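Week 5 notes: Floors, furniture and the noise in your room

Hi all, I promised I'd type these up because I talked too fast again and half of you gave up on the whiteboard. Reading for next time is the Szczepańska chapter on ceilings, the short one, and please bring a tape measure if you own one.

So, we started with the clap. You clap once in an empty room and listen to the tail. When I moved into my current apartment I did this in every room before I unpacked a single box (my neighbors downstairs must have loved me) and the living room rang like a stairwell. Bare walls, bare floor, a big window. Every hard surface was tossing the sound back at the others, and it took its time dying out.

The word for that tail is reverberation. The number we use is the reverberation time, how long it takes the sound to drop by 60 decibels after the source stops. You don't need fancy gear to get a feel for it, but you do need to get a feel for it, so please go home and clap at things!

Then the formula, which I know scared a few people. In metric it's 0.161 times the volume of the room, divided by the total absorption. That's it. Big room, longer tail. More soft stuff, shorter tail. The total absorption is each surface area times its coefficient, all added up, and the coefficient runs from near zero (glazed tile, polished stone) up toward one (thick mineral wool, an open window).

Now floors. People ask me all the time whether wood is "warmer" sounding than tile, and I always give the same annoying answer: for the tail in the room, a wood floor glued to concrete is still a hard floor. It soaks up very little in the speech range. Wood over joists with an air gap does a bit more down low, since the whole thing can flex. The pattern you lay it in, plank or herringbone or basket weave, is for your eyes.
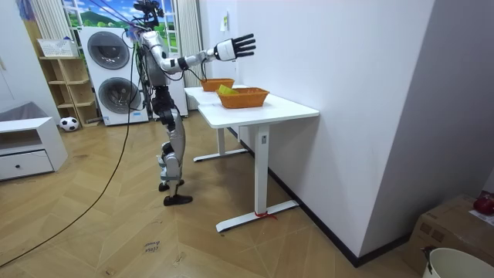 Fig. 2. Herringbone wood floor with white desks and a humanoid robot.

Furniture is where it gets fun. A desk has a hard top, so it absorbs next to nothing, but it does break up the path between floor and ceiling. That's scattering, and it's a separate thing from absorption. I mixed these two up for my whole first year of doing this, so no shame if you do too. Scattering sends sound off in lots of directions. Absorption turns it into a tiny bit of heat. If you've got flutter echo, that zippy sound between two parallel walls, scattering can help a lot. If the room is simply too loud, you want absorption.

Rugs: great for footsteps, decent for high frequencies, pretty useless for bass. A thick felt pad underneath helps more than a fancier rug on top, and it's cheaper.

The worked problem, for those who missed it. The Drakell reading room has a volume of 820 cubic meters and a total absorption of 37 square meters when empty. Multiply 820 by 0.161, divide by 37, and you get a bit over three and a half seconds. Awful for talking, lovely for singing. For homework, work out how much absorption you'd have to add to bring it down to one second, and tell me where you'd put it.

Bring your sums even if they came out weird.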